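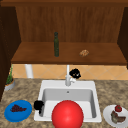

Seit dem letzten Rundbrief ist unser Datensatz für Ordale ein gutes Stück gewachsen, und ich habe selbst wieder einige Nachmittage am Steuerpult gesessen. Wir sammeln ja Vorführungen in der simulierten Küche: Jemand von uns steuert, die Software schreibt mit, und das Modell soll später daraus lernen, wie man Lebensmittel und Geschirr umräumt. Mal liegen die Trauben auf dem blauen Teller und die Flasche steht oben auf dem Regalbrett, mal ist alles anders verteilt, und genau diese Abwechslung brauchen wir. 400 Vorführungen sind jetzt abgelegt, 200 davon hat Onni Tuominen eingespielt (er ist einfach schneller als ich, ich gebe es zu!).

Mein Tipp an alle, die neu dabei sind: Schaut euch vor dem Start kurz an, was wo liegt. Ich bin anfangs immer gleich losgefahren und musste dann mittendrin überlegen - solche Pausen lernt das Modell leider fröhlich mit. 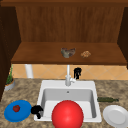
Simulierte Küche mit der grünen Flasche neben der Spüle

Viel diskutiert haben wir über die Kameras. Rowena Sebastian wollte unbedingt mehr Ansichten, ich war wegen der Dateigrößen eher dagegen, und inzwischen bin ich bekehrt. 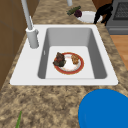
Beim Nachsehen der Aufnahmen hilft mir nämlich jeder zusätzliche Blickwinkel, vor allem bei allem, was im Becken landet. Den Teller mit dem rot-orangen Rand sieht man von schräg oben wunderbar, samt dem dunklen Stück, das links ein wenig über den Rand hängt. Solche Fälle markiere ich neuerdings mit einem eigenen Vermerk, damit wir beim Training entscheiden können, ob wir sie behalten. Wer beim Durchsehen mitmachen mag, meldet sich bitte bei Rowena oder bei mir, die Zugänge richten wir euch noch im Dezember ein.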